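The arms get a lunch break, but only because he does

By the time Joonas Kauppinen has hung up his coat at Wullurano, a little before eight, there is already a queue of crates outside his door. They hold what they have always held: school books, ring binders, bundles of clipped pages, letters, the odd diary. Wullurano takes in paper from house clearances, closed offices and small archives, sorts it, copies what the client wants copied and sends the rest back or on. Kauppinen has worked here for 19 years. For most of that time the sorting was done by people at long tables. Since last May a share of it has gone to a set of robot cells supplied by a firm called Mitent, and he is the person who looks after them.

I asked him whether that was a promotion.

"It was a new badge," he said. "The pay moved a bit. I wouldn't call it a promotion if I spend half the morning straightening paper so that a machine can pick it up."

He isn't against the machines, and he got cross when I suggested he might be. What he objects to is the way they were described. The staff were called into the canteen and shown slides. The slides said the cells would take over "repetitive handling" and free people for "judgement work". Kauppinen wrote both phrases down on the back of his hand-out, which he still has, and put a question mark next to the second.

"I wanted to know what judgement work was, because I thought I'd been doing it. You open a binder, you see that someone has put the pages in backwards, you turn them round. Is that handling or is that judgement? They said they'd get back to me."

Did they?

"No."

Each cell has two arms on a rail at the front, and he works across several of them, setting out the material, starting a run, watching, stopping it when something goes wrong. Mitent's system, which the company sells under the name Gaketti, is meant to learn from these runs. A run can be a matter of opening a cover or squaring up a pile. Kauppinen finds the choice of tasks odd. The things the arms practise most are the things his colleagues found least trouble.

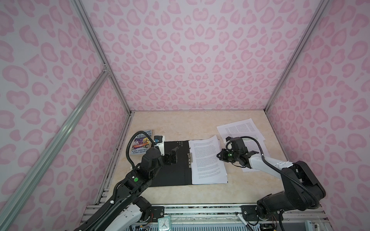

"Loose paper is the worst," he said. "Anything bound, you've got an edge. A paperback is fine. A binder is all right once it's open. But a stack of sheets that isn't quite square, you and I just tap it on the table. We don't even know we've done it. Try getting two arms to do that."

I asked how often they managed. He laughed and said it depended on who was counting. The monthly report says the cells handled 3,036 items in their best month. Kauppinen doesn't dispute the number. He disputes the word "handled", which in the report covers anything the arms have touched, including things he then had to take out and do again himself. Those are logged separately, as interventions. In the same month there were 438.

"That's 438 times I put my hands in," he said. "And it only counts if I press the button first. If I just reach over and nudge something before the run starts, it's not an intervention. It's set-up. There's a lot of set-up."

The managing side of Wullurano sees it differently, as one would expect. I was given a short statement which said that the cells had "increased consistency" and that no one had been made redundant on account of them. Kauppinen says the second part is true as far as it goes. Two people from his old table retired and were not replaced. A third, a woman who had been there longer than he had, moved to the Esfahani building across the yard, where the large-format work is done, and tells him she misses the talking.

He misses it too. He came back to this several times, usually when I had asked about something else. At the tables you read bits out to each other. Someone would find a recipe, or a terrible poem, or a school report from the fifties, and the whole row would stop for a minute. I said that this was presumably the kind of minute the cells were bought to save.

"I expect so. But that was also how we found things. You'd read out a name and somebody three seats down would say, I've got the other half of that. There were letters that got put back together because of it. You can't put that in a report. I've tried."

What does the day feel like now?

"Quieter. More standing. My back's better, I'll give them that, because I'm not lifting the crates on to the tables, there's a trolley that does the height. My eyes are worse. You're watching for the moment it goes wrong, and most of the time it doesn't, and then your mind goes off, and then it does."

He is supposed to take ten minutes away from the cells every hour. In practice he takes it when a batch is finished, and batches run over. The arms stop at half past twelve, which is when he eats, and start again when he comes back. It was proposed in the winter that a second person could cover the gap so the cells could run through. He was in favour of this, until he heard that the second person would be covering two other rooms at the same time.

I had expected him to say the arms would never be good enough, as people in his position often do. He wouldn't. He thinks they have got better since the summer, at covers especially, and he has no idea where they will stop. The sales material he was shown promised 2,000 items a shift within the year. He thinks that is nonsense. He also thought, before they arrived, that they would never turn a page, and he has seen them turn pages.

"If they can do it, fine, let them do it. I've never loved squaring paper. I only want somebody to say plainly what's left over for us. At the minute what's left over is whatever they can't do yet, and that changes every few weeks, and you find out when you come in."

He had asked for training on the software side and been told it was on a list. He asked again in front of me, when his supervisor put her head round the door to see how long we would be. She said she would look into it. Then she asked if he could have the next crate on by two.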